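건강기능식품 섭취 체험단 모집합니다 (마그네슘 / 저녁 섭취)

급하게 올려요. 3월 시작 예정이고 인원 차면 바로 닫습니다.

안녕하세요, 리바데네이라(Rivadeneira) 상품기획팀입니다. 이번에 주니츠(Zunitz) 라인으로 마그네슘 정제가 새로 나오는데 출시 전에 실제로 드셔보고 기록 남겨주실 분 찾고 있습니다. 맛 평가 아니고요, 알약 크기, 목넘김, 냄새, 포장 뜯기 편한지, 매일 챙겨 먹게 되는지. 이런 거 봅니다. 효과 검증하는 임상시험 아닙니다. 오해 없으시길.

모집 인원 17명
기간 7주
섭취 하루 1회 2정, 저녁 식사 후 물과 함께
장소 자택. 첫 설명회랑 마지막 인터뷰만 사무실 방문 (둘 다 저녁 7시, 한 시간 안쪽)

이런 분이면 됩니다
만 20세 이상 성인
알약 삼키는 데 큰 어려움 없는 분
하루 한 번 짧은 기록 가능하신 분. 앱 깔 필요 없고 문자로 보내도 돼요
영양제 처음이신 분도 환영, 오히려 더 좋음

신청 어려운 분
임신 중이거나 수유 중인 분
신장 질환 있으신 분
항생제, 골다공증약, 이뇨제 드시는 분은 먼저 담당 의사나 약사랑 상담하고 신청해주세요
다른 섭취 체험 참여 중인 분
동종업계 종사자

제품은 택배로 갑니다. 1차 4주분, 2차 3주분 나눠서 발송. 종합비타민 같은 거 이미 드시는 분은 제품명을 신청서에 꼭 적어주세요. 마그네슘이 겹치면 총량 확인해야 합니다.
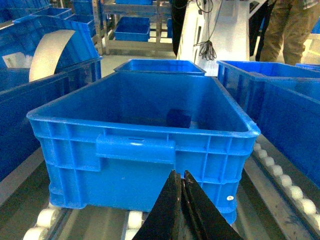

기록은 어렵지 않아요. 먹은 시간, 먹기 불편했는지, 속이 더부룩하거나 묽은 변 있었는지 정도. 빼먹은 날은 빼먹었다고 쓰시면 되고 불이익 없습니다. 몸이 안 좋으면 바로 중단하고 연락 주세요. 중간에 그만두셔도 되고 이유 안 물어봅니다.

참여하시는 분께
체험 제품 7주분 무료
끝나고 라몬(Lamon) 몰 적립금 지급, 금액은 설명회 때 안내드림
방문일 교통비 별도
기록을 하루 남길 때마다 1,000원씩 추가 적립 (마지막에 한꺼번에 드려요)

후기 블로그나 SNS에 올리실 필요 없어요. 좋게 써달라는 부탁도 안 합니다. 별로면 별로라고 적어주시는 게 저희한텐 도움 됩니다.

신청 방법
홈페이지 아래 체험단 신청서 작성. 이름, 연락처, 나이, 알레르기, 복용 중인 약과 영양제. 복용약 칸 비워두시면 저희가 다시 전화드려야 해서 늦어져요, 없으면 "없음"이라고 써주세요. 선정되신 분께만 문자 갑니다. 개인정보는 체험 끝나면 페기합니다.

문의는 홈페이지 문의창으로. 제품 성분 쪽은 메나카 셀바나야감(Menaka Selvanayagam), 일정이랑 배송은 타무노에미 사니(Tamunoemi Sani) 앞으로 남겨주시면 빨라요. 전화는 오후 2시 이후에만 받습니다

참고로 지난번 호로우(Horow) 오메가3 체험단 하셨던 분도 다시 신청 가능합니다. 신청서에 표시만 해주세요.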